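Bedruckte Decken waschen: Pigmentdruck und Reaktivdruck im Vergleich

18.08.2018, abgelegt unter Haushalt und Textil
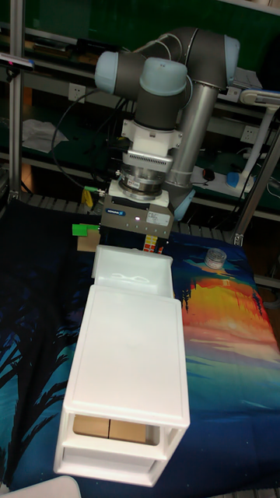
Bedruckte Decke auf einer Tischplatte

Im Februar hatte ich angekündigt, das Thema Farbverlust bei bedruckten Decken noch einmal getrennt nach Druckverfahren aufzuschreiben. Der Anlass war eine Zuschrift von Lensa Abdella, deren Decke nach wenigen Wäschen an den Falten heller geworden war als auf der Fläche. Das Schadensbild ist typisch für Pigmentdruck und hat mit der Waschtemperatur nur am Rande zu tun.

Beim Pigmentdruck liegt der Farbstoff in einem Bindemittel auf der Faser. Er geht keine chemische Verbindung mit ihr ein. Verloren geht er durch Abrieb, zuerst dort, wo das Gewebe geknickt wird. Beim Reaktivdruck ist der Farbstoff kovalent an die Cellulose gebunden. Er übersteht mechanische Belastung deutlich besser, reagiert aber empfindlich auf Bleichmittel. Für Polyester spielt Reaktivdruck keine Rolle, dort wird meist mit Dispersionsfarbstoffen gearbeitet.

Unterscheiden lassen sich die Verfahren am Griff. Pigmentdruck fühlt sich auf größeren Farbflächen etwas steifer an als der unbedruckte Grund. Bei sehr weichen Bindemitteln versagt die Probe. Dann hilft ein weißes, trockenes Baumwolltuch, mit dem man unter leichtem Druck über eine dunkle Stelle reibt.

Versuchsaufbau: Baumwolldecken von Kisdale (Pigmentdruck) und Jollau (Reaktivdruck), jeweils in 3 Streifen zerschnitten und umgekettelt. Ein Streifen blieb als Referenz im Schrank, die übrigen liefen 12 Wäschen bei 40 Grad mit, einer mit Vollwaschmittel in Pulverform, einer mit flüssigem Colorwaschmittel. Schleuderdrehzahl 1000 U/min, Trocknung auf der Leine im Innenraum.

Beim Pigmentdruck war zwischen den beiden Waschmitteln mit bloßem Auge kein Unterschied zu erkennen. Beide Streifen hatten an der Mittelfalte eine hellere Linie. Beim Reaktivdruck war der Streifen aus dem Vollwaschmittel insgesamt blasser, am stärksten im Blau. Der andere wich kaum von der Referenz ab. Ein Farbmessgerät stand mir nicht zur Verfügung, verglichen wurde bei Tageslicht am Nordfenster.

Amândio Azevedo hat mir dazu geschrieben, dass er pigmentbedruckte Ware grundsätzlich auf links und mit halber Beladung wäscht. Die halbe Beladung halte ich für den wirksameren Teil. In der vollen Trommel liegen die Falten fest und scheuern immer an derselben Stelle.

Meine Einstellungen seitdem:
Pigmentdruck: 30 Grad, Schonprogramm, reduzierte Drehzahl, auf links.
Reaktivdruck: 40 Grad, Colorwaschmittel, normale Drehzahl.
Unbekannt: wie Pigmentdruck, aber mit Colorwaschmittel.

Offen ist noch der Einfluss der Wasserhärte. Bei mir liegt sie im mittleren Bereich, und einen Enthärter habe ich in keinem Durchgang zugesetzt. Die Reststreifen der Jollau-Decke sind dafür zurückgelegt.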